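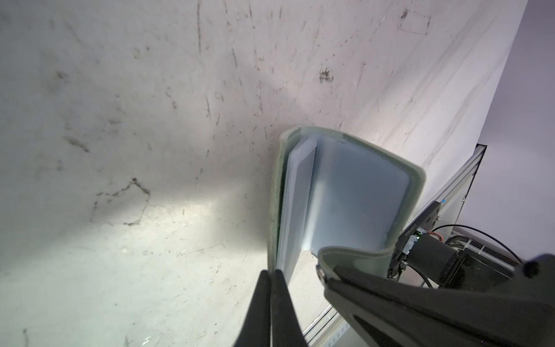 Wrist view at the start of a run: green folder partly open, fingers near its left cover.

Floppy things: house rules for gripping folders

A folder is a hinge with opinions. At Josisstead we hold every folder run to the same rules, most of them written after somebody ignored them.

1. Check the wrist view before the arm moves. Both fingertips and the near cover must show. If they don't, re-aim.

2. Stay under 20 mm per second within a hand's width of the folder. Selorm Eshun once argued for 200. We have kept the dent.

3. Grip a cover or the sleeves, never both - plastic slides, and it takes the rest along.

4. Glossy sleeves throw reflections. Move the lamp before you blame the software.

5. Scuffs on the work surface may stay. Fresh ones go in the log, with the run number.

6. Hands out until the arm is parked. Leaning in "just to straighten it" counts as hands in, Ismael.

After 17 runs, stop and check the finger pads for wear.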